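## Como acabar uma tábua de ripas coladas sem ficar amarela?

**Detby**

Fiz uma tábua de ripas claras coladas e lixei até grão 320. Da última vez usei óleo de linhaça e em 2 meses parecia manteiga velha! O que é que usam para manter o tom?

**Cillian McGrath**

Óleo mineral, 2 demãos fininhas, e um dia de espera entre elas. Eu faço assim desde março e estou contente – cera só no fim, pouca. 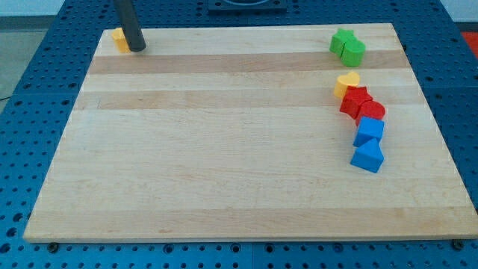
O tom da madeira conta mais do que o óleo, acho eu. Na minha há ripas quase creme e duas faixas mais escuras na metade de cima, e gosto dessa diferença, por isso fujo de tudo o que puxe ao amarelo. Experimenta primeiro num retalho!

**Gora**

Verniz de água mate, 3 demãos. Mas se for para cortar pão, esquece.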